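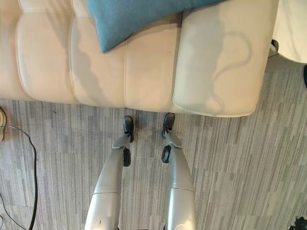
Unit 4: Leather Seating – Care and Daily Reset
Household Services course, handout for the session of 25/11/2024
Tutor: Leonor Moreira

Read this before the practical. Bring it with you, along with two clean cotton cloths.

Order of work

Take every cushion off the sofa before you start. Shake cushions outdoors or over a hard floor. Fuzzy covers shed onto leather, and the lint collects where the seat sections meet.

Vacuum the seams with the soft brush. Open each seam with your free hand and work from the back of the seat to the front. Deep seams need two passes. Do the line where the sofa meets the carpet last, with the crevice tool.

Wipe with a cloth dampened in plain water and wrung out hard. Pale leather shows dye from jeans and new cushion covers, so check the front edge and the end section. Report marks that don't lift – do not scrub.

Puckering

Slight puckering near a corner is common on padded seats. Smooth it outward with a flat palm. Don't pull at the piping or stitching, if there is any.

Putting cushions back

In the Mondura units the client sheet says one cushion per sofa, upright against the back. Gyamfi House has no fixed rule. A cushion left lying across the seat counts as unfinished at inspection.

Carpet

Vacuum along the stripes, then across them. Move light furniture only. Two people for a sofa.

For next time

Read the section on fabric seating, page 356. Dede Acheampong will take the stain session in room 4. Hand in your reset checklist at the start.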